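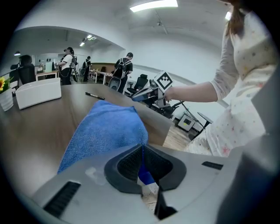
Marker tags are the fiddliest bit of the Renlow hand gripper, so do them before you wire anything. I printed mine on plain matt paper at the library (glossy paper throws the ceiling lights straight back at the lens) and glued them down with a cheap glue stick. Keep the white border round the black square, all of it! I trimmed my first set too close and Kubo, the tracking software, just ignored them. Then find yourself something soft to practise on. A crumpled blue microfibre cloth on the table is ideal, as it gives a bit when you squeeze and there's no harm done if you drop it.

Next, the finger pads. Cut 4 from the Plirness rubber sheet, 2 for each gripper, and stick them on with the 3 mm tape. Press hard and leave them overnight – I didn't, and one slid off by teatime.
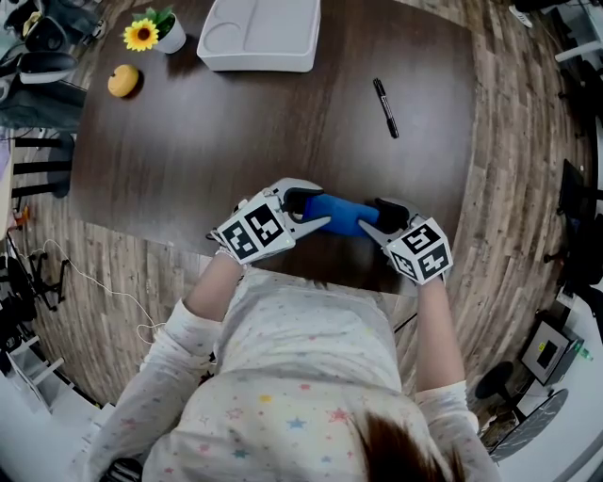

Once the pads are stuck, open and close each gripper slowly a few times and listen for scraping. If you hear any, back the hinge screw off a quarter turn and try again. Mine took 6 goes. Wiring is on the next page.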